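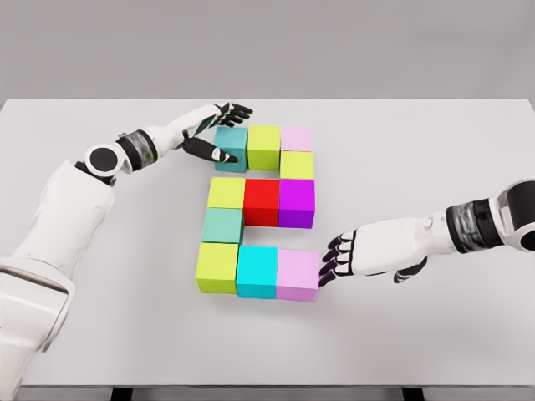
Ticket 2041
Project: Flundarberg (cube layout, two arms, simulated)
Status: open, reopened once
Opened: 2018-09-30

Summary
Success rate on the digit layouts looks far too good. I don't believe it and would like the batch held back from training until someone has looked at the checker.

What was reported
The Petareck build gave us 500 episodes, all marked as passed. The older build never got through a batch of that size without failures, and the only listed change was to the hand contact settings. I can't see how that fixes everything at once.

What I checked
Replayed 22 episodes by hand, picked at random from the ones with eleven cubes. 18 end with a shape I would accept. The other four have a cube sitting a little out of line at the end of a row, and the checker passed them all the same.

Turned off the soft shadows in case they were hiding small gaps. No change.

Compared start and end positions from the log. In the four bad ones the last cube moves after the success flag has been set. The fingers are still against its side when the episode is closed, so the flag is set too early and whatever the hand does next is never scored.

Reply from Brodness support
"Small offsets fall within tolerance and should not affect learning. Please raise the tolerance if you see rejected episodes."

We aren't seeing rejected episodes. That is the complaint. Raising the tolerance would make it worse, so I have left it alone and reopened the ticket.

Workaround tried
Asked for both hands to be clear of the cubes before the flag can be set. Ran the same 22 again. The four bad ones now fail, and so does one of the good ones, where the left thumb stays against a corner cube until time runs out. I'd call that a fair fail, though Østergaard may disagree as their scoring only looks at the cubes.

Still to do
- Brodness to say where in the step the flag is set
- Rerun the full batch with the hands-clear rule
- Find out whether the May batch used the same checker. If it did, those numbers need to come off the results page
- Stop quoting the pass rate until then

Not closing this on the strength of another tolerance setting.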